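Ferix Petal Bowl, red

Two stars out of five, and one of those is for the colour

I'm suspicious of any bowl that arrives with a leaflet. The Petal Bowl's leaflet folds out to six panels and tells you, more than once, that the scalloped rim "lets fruit breathe". I have owned fruit bowls for most of my adult life and none of them has suffocated anything. Still, Ferix charges a fair bit more for this than the supermarket does for a plain round one, so I thought the claim deserved a proper go.

What you get is a red plastic bowl shaped like an open flower. That's the lot. No lid, no liner, no feet. It weighs next to nothing, which Ferix calls a feature and I'd call a worry on a smooth worktop. The red is a good, cheerful red and the finish on mine had no rough seams, which I can't say for the Gallau one I bought last year and gave to the charity shop.

Now the size. The box says it will take a "generous family selection". I'd like to meet this family. Two decent yellow fruits sit in it nicely and look as though they belong there. Try adding a couple of mangoes and you are into a balancing act, because a mango is long and slippery and wants to lie on its side, and the petals spread outwards instead of holding anything in. You end up with two pieces in the bowl and two out of it. 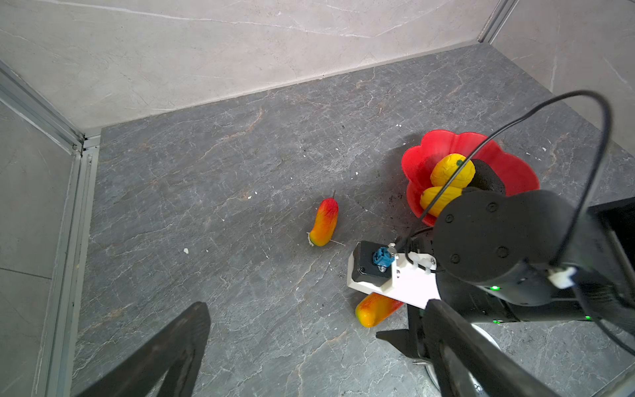
Ojeda, who has had the same bowl since November, takes the opposite view and told me I was overfilling it. It was never meant for mangoes, apparently. Lemons, limes, a few plums, and keep it near the wall so it doesn't get knocked. Fair enough, but a fruit bowl that comes with a list of approved fruit is a funny sort of fruit bowl, and there is no such list on the box. There's a drawing of a pineapple on the box.

On to the breathing. I put lemons in the Ferix and lemons from the same bag in an old china dish, side by side, away from the window. By the second Thursday both lots had one going soft underneath. I moved them all to the fridge after that and made a drizzle cake with the survivors. If the rim does anything for air flow, it does it too politely for me to notice. The petals are above most of the fruit anyway, and the bottom of the bowl, where things go off first, is as solid as any other.

Cleaning is better than I expected. The dips between the petals look like crumb traps but a soft brush gets round them in a minute or so. It has been through the dishwasher on the top rack several times and the colour has held. Turmeric might be another matter — I haven't tried it and don't plan to.

It does make a pleasant bowl for other things. Wrapped sweets, clothes pegs, keys by the door. My own has ended up holding satsumas, three or four at a time, and in that job it is fine. I'd also say it looks its best with yellow fruit in it. Against the red it's a handsome combination, and on a pale grey surface it stands out a treat. Whoever designed it had an eye. I only wish they'd gone shopping first and come home with an ordinary bag of fruit.

A word about the ratings. Trekuder, where I bought mine, shows 1,065 reviews and nearly all are glowing. I read about 70 of them before I lost patience, and a good many were written on the day of delivery. Everybody loves a fruit bowl on the day it comes. The more useful ones were further down, from people who'd had it a month or two, and they mostly grumbled about mangoes, pears and anything else with a long side.

Would I buy it again? At half the price, perhaps, and for the satsumas. For a proper week's fruit, get something deeper with a rim that turns in. The larger version in the same range is supposed to be out soon, in green and yellow as well as red, though if they've kept the same spread-out petals I can't see the extra width helping much.

Good: colour, finish, easy to wash
Less good: shallow for the money, long fruit won't stay put, silly leaflet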